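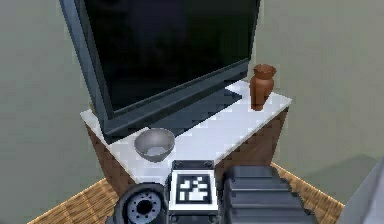 Page last changed: 8/7/23

Progress report to the Rivadeneira Fund
Kallmont Neighbourhood Reading and Repair Library
Prepared by Janka Malý, program coordinator

Dear friends at the Fund,

It has been a very full stretch since my last report, and I have put off writing this one twice, first for the flu and then for the stocktake, so thank you for your patience. I'll try to keep to the headings you sent, though you know by now that I wander a bit.

Where we are up to

The lending side is in good shape. We now have 820 items on the catalogue, counting both books and tools, and I am fairly confident in that number because we went through every shelf with the printed list in May and argued over each thing that didn't match. The large-print novels are still the most borrowed by a long way, followed by the sewing machines, which surprised me (I had my money on the pressure washer!). We had to bring in a booking sheet for the overlockers after two people turned up for the same one on the same morning, both with bridesmaids' dresses over their arms. They ended up sharing it, and I believe they are still in touch.

The Clividano catalogue software has settled down at last. You will remember that it was sending overdue notices for things that had been returned weeks earlier. That turned out to be a date setting, and the help desk talked me through it over the phone very kindly. I have written the steps on a card inside the desk drawer for whoever comes after me.

Repair evenings

We promised you 14 repair evenings over the grant period and we have held 11, so there are three to go. The heavy rain knocked one out and I have moved it to the end of the run. Lamps, toasters and zips are what people mostly bring. We usually see roughly 30 people through the door, and the kettle hardly gets a rest. Some come every time with nothing broken at all, just for the company, and I have stopped trying to work out which column of your form they belong in.

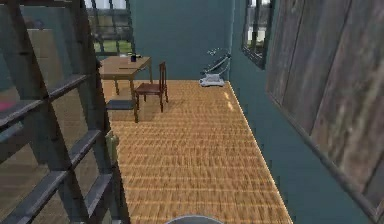
The one thing I would do differently is the sign-in. At the moment everyone gives their name, their item and their fault at the one desk, and by half past six the line is out onto the footpath. For the remaining evenings we are going to hand out numbered tickets at the door and take the details once people are sitting down. The Clostorora Men's Shed does it this way and they have offered to lend us their tickets.

Money

Spending is close to what we set out in the application. We are a little over on consumables (solder, thread, fuses, an alarming amount of glue) and under on printing, as most of our members are happy to get the newsletter by email. With your approval I would like to move the printing savings across to consumables. The electrical testing course cost what we were quoted, and both of our testers passed. The full ledger is attached separately, with receipts in date order this time, as you asked.

What comes next

Between now and the final report we plan to finish the repair evenings, cover the most battered of the picture books, and run a short mending course for the senior students from the high school. Their teacher has been in to look over the machines and was very keen. We also need to sort out the winter opening hours, which I have been avoiding, as half our members want mornings and the other half want anything but.

If you would like to visit, please come to a repair evening and bring something broken. Give me a few days' notice and I'll make the lemon slice.

Warm regards,
Janka Malý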